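Chapter 6
Packaging and the Price of Convenience

Few things in a household are acquired with so little thought and kept with such devotion as the carrier bag. People who would never hoard string or old newspapers will happily own 300 of them, stuffed inside one another in the cupboard under the sink, waiting for an emergency that calls for 300 bags.

Economists find this behaviour interesting for a dull reason. A bag costs the shop very little to buy, so for years shops gave it away, and a thing given away tends to be treated as if it cost nothing to make, carry or get rid of. In fact the shopper had been paying all along. The price was tucked into the bread and the washing powder, where it was too small to start an argument.
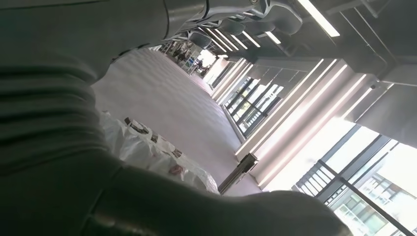
Figure 6.1 Plastic bags with printed markings, bundled on a carpeted floor.

Consider the town of Tuselholm, where the grocery chain Trerkow began to charge for bags one August. The sum was tiny. Shoppers who had not flinched at a steep rise in the price of butter were seen leaving with eggs in their coat pockets. Within 11 weeks the number of bags handed out had fallen by over half, and the town's other large grocer, Kadota, which had put up posters promising free bags for ever, quietly took them down.

Why should so small a charge do so much? Part of the answer lies in the question asked at the till. A free bag arrives without discussion; a paid one has to be requested, and many of us will carry a melon home under one arm to avoid the conversation. We return to this in Section 3, along with the awkward matter of what Tuselholm's residents then used to line their bins. (They bought bags.)

Before reading on, find out how many carrier bags there are in your own home. Write the number down and do not show it to your family.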